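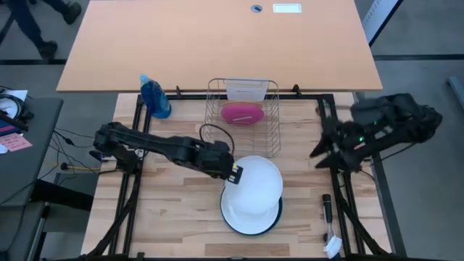
Two-arm dish station: the left gripper holds a white plate tilted over a second dish, in front of the wire rack.

Household Task Notes: Demonstrating Dish Work to a Two-Arm Robot

647 shares

These notes are issued by the Hekell Household Skills Workshop for operators who guide robot arms through kitchen tasks, either by hand or from a remote controller. They assume that the arms have been calibrated and that the operator has completed the introductory session. Questions of recording format and file naming are covered separately.

Setting out the work surface

Clear the table completely before the first demonstration, then put back only what the task needs. For dish work this will usually be the rack, the dishes, the brush and the soap. Each object should be within reach of at least one arm without the arm having to straighten fully. An arm at full stretch moves in small jerks under remote control, and the jerks are recorded along with everything else.

Place the rack at the back of the surface, centered between the two arms. If it slides when touched, fix it before recording begins. Strips of non-slip shelf liner cut to the width of the rack feet are adequate. Tape is acceptable on a finished wood surface for a short session but should be removed the same day.

Lay the brush to one side with the handle pointing away from the operator. Keep cables clear of the travel of both elbows and check them again after lunch, when chairs have been moved.

Use dishes of different colors. An operator working from a camera view will find it much easier to judge the edge of a dark plate against a light one than to separate two white plates. Glossy white plates under a bright ceiling lamp are the most difficult of all, and new operators should leave them until the second week.

Picking up from a stack

Plates that are stacked flat give the gripper very little to hold. Bring the fingers in from the side, low and level, with one finger passing under the rim. Do not lower the gripper straight down onto the stack. If the lower plate comes up with the upper one, stop, set both down, and begin the demonstration again from the start position. A recording that contains a correction is still useful, but it should be marked as such in the log and kept apart from the clean set.

A plate lifted by one edge will tip. The operator should allow for this and let the plate hang at a comfortable angle before moving it across the table. Trying to hold it perfectly level places a heavy load on the wrist joint.

Bowls are easier than plates at the pickup and harder at the rack. Saucers are the reverse.
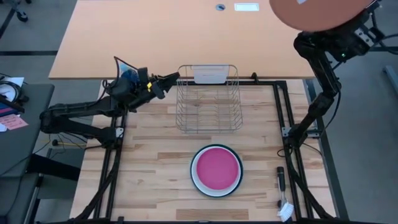 Rack empty, three dishes nested on the wood, and a terracotta-colored dish raised by the right arm.

Working with two arms

Decide before recording which arm leads. The second arm should have a definite resting position, open and away from the work, and should return to it whenever it is not needed. Operators who let the idle arm drift will produce recordings in which no two resting positions agree.

When a dish must pass from one arm to the other, bring both grippers to the middle of the table. The receiving gripper closes first. Wait a full second. The giving gripper then opens and backs away in a straight line. It is common for beginners to open early, so the handover should be rehearsed with a plastic plate until the order is habitual.

Raise dishes high enough to clear everything on the table, including the top of the rack, and follow the same general path each time. Some variation between demonstrations is desirable. Large detours are not.

Pace

A single plate, from pickup to release, should take no more than 60 seconds. Slower work tends to include long pauses in which the operator is thinking, and a pause teaches nothing about plates. If you need to think, do so before you press record. Haste causes more trouble at the rack than anywhere else, and the last few inches should always be taken slowly.

Sessions at the Bratport room are limited to 2 hours. Operators are asked to stand and walk about at the midpoint.

Placing a dish in the rack

1. Stop above the slot with the plate already turned to the angle at which it will stand.
2. Lower it until it touches the bottom wires.
3. Lean it against the wire behind.
4. Open the fingers slightly, then fully.
5. Withdraw upward. Withdrawing sideways is likely to catch the neighboring wire and drag the rack.

Fill the rack from the back toward the front unless the task sheet says otherwise. Between demonstrations, return the dishes by hand to slightly different starting places. An inch or two in any direction is enough, with a turn of the plate if it is marked on one side.

Soap and brush

Practice with the bottle closed. A dish soap bottle is wide in the middle and smooth all over, and it turns easily in a gripper with hard fingers. Grip it at the narrowest point. A wide rubber band placed around the bottle improves the hold considerably, but it must then stay on for every recording in that set.

For the brush, grip the handle at its thickest part and keep the bristles pointed away from the camera on the wrist. Short circular strokes demonstrate well. Long scrubbing strokes push the dish across the table unless the other arm is holding it.

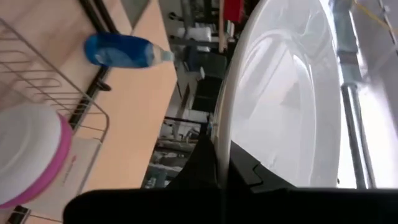
Sternosberg, April

The following points apply to wrist camera views at stations with a sink basin, and were added to these notes at the request of operators there.

The view from the wrist turns with the wrist. A counter may appear to run uphill, and a bottle lying on its side may appear level when the rack beside it does not. Operators should watch the gripper and the object together and disregard the room. Those who find the turning view uncomfortable may keep the fixed overhead view as their main picture and glance at the wrist view only for the final approach.

The gripper fingers occupy the bottom of the wrist view, and whatever lies directly beneath them is hidden. Approach a rim with a little extra height so that it remains visible until the last moment. This matters particularly at the edge of a basin, where the finger can meet the rim before the operator has noticed it.

A white glossy basin reflects light strongly. Turn off any lamp placed directly over it, or move the lamp to the side. White dishes should not be set down in a white basin during the first week of practice.

Know where the upright fittings are. Move the arm slowly toward any vertical pipe near the basin with the recording off, note how close it can safely come, and stay outside that distance.

Guiding by hand

Where the arms permit it, an experienced operator may hold the arm itself and lead it through the motion. Grasp the forearm link and the wrist, never the fingers. Keep your own hands out of the view of the wrist camera as far as possible. Hand guiding gives a natural path for reaching and lifting, while remote control generally gives cleaner releases. The Grewal manual recommends recording each set by one method only, and the Workshop follows that practice.

At the end of a session

Return both arms to rest before cutting power. Wipe the finger pads with a damp cloth and let them dry. Count the recordings against the log the same day. A full dish set is 500 demonstrations, and it is tedious to find at the end that the log and the files disagree.

Revisions to these notes are prepared by Gaurav Bisht, Operator Training.

Comments

plate_by_plate
The rubber band on the soap bottle works very well. We use the flat kind that comes on broccoli.

M. in Bratport
Could the notes say something on mugs? The handle ends up on the wrong side for us about half the time and we have to start over.

Gaurav Bisht
Mugs will have a separate sheet. Until then, please set them out with the handle toward the leading arm.

tinspoon
Is the Thursday practice hour still open to new operators? I have only used the remote controller and would like to try hand guiding.

Contact the Workshop | Copyright Hekell Household Skills Workshop | Back to top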